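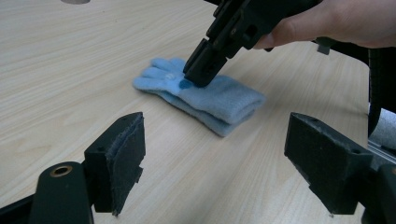 Gloves, hats and scarves: the winter sort

Omthorpe Winter Clothing Exchange
Page updated February 13, 2018

The exchange takes in outgrown and spare winter things from households in Omthorpe and the villages on the Cosgrove side, sorts them, and puts them out again for anyone who wants them. There is no charge and you don't need to bring something to take something. Notes on how we do the sorting are given below, as several people have asked what happens to a bag after they drop it off.

Blue fleece glove

The light blue glove at the top of the page is fleece, folded flat, with the cuff in two layers. There is a small dark blue spot near the base of the fingers and a bit of white fluff next to it. Fluff is not a reason to turn a glove down. We pick it off by hand or go over it with a clothes brush. A spot gets looked at to see whether it is a mark, a stitch or part of the pattern. If it is a mark, the glove goes in the wash pile.

Fleece is the easiest thing we deal with. It washes at 30, dries overnight on a rack and doesn't need ironing. Please don't tumble dry it before you bring it in, as the pile goes hard and the cuffs curl.

Single gloves are accepted. We keep them until the end of August and then clear them out. It is surprising how often the other one arrives in a later bag from the same house. If you find one in a coat pocket after you have given us its partner, put it in an envelope marked GLOVE and post it through the door.

What we look at first

Fingertips, then the seam between the thumb and the palm, then the cuff. Most gloves wear out at the thumb. A hole that can be closed with a few stitches goes in the mending bag, and Radomír Kolář takes that home with him. He prefers to have the thread colour noted on a slip of paper pinned to the glove. Anything with a lining that has come away inside the fingers is not worth mending and goes for rags.

Children's gloves are sorted by laying them flat on the table and measuring from the tip of the middle finger to the cuff. Labels are not much use, as a Stina medium and a Brasance medium are not the same size and half of the labels have been cut out anyway. Mittens are kept apart from gloves. Mittens on a string stay on the string.

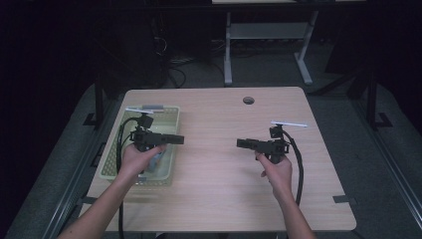 Small items are kept in baskets now and no longer in carrier bags. The bags tore, and things at the bottom were forgotten for a whole winter. Any basket will do if it has open sides, so that air gets to the clothes and you can see what is in there without tipping it out. The pale yellow-green one on the left of the table is the type we like, plastic with a lattice pattern all the way round. It can be rinsed under the tap and it doesn't snag wool the way wicker does. If you have one of a similar shape that you don't need, we would be glad of it.

The table

We do the sorting on a table with a light wood-grain top because dark fluff and loose threads show up on it. Wipe it down before you start and again before the hats come out. Watch the round hole near the far edge. Buttons and safety pins go down it and are then hard to find in the grey carpet, so keep those in a saucer at the front.

Hats and scarves

Hats are checked along the inside band and washed whether they look clean or not. Bobbles that are hanging on by a thread are taken off and sewn back properly. Scarves are shaken outside, checked for moth against the light and rolled, not folded, so that they stand up in the basket and people can see the ends.

Hand-knitted things with no label are treated as wool and washed cold. We have had 2 jumpers come out doll-sized and would like to leave it at that.

Bringing things in

Items can be left in the porch of the reading room, the brick building with 1931 over the door. Please tie bags at the top and write on the outside if anything in them has been near a cat or dog, as some of those who collect from us have allergies. We can't take ski boots, wet coats or heated gloves with batteries.

To collect, come in during opening hours and look through the baskets yourself. If you are after a particular size, leave a note on the board and we will put a pair aside when one comes up.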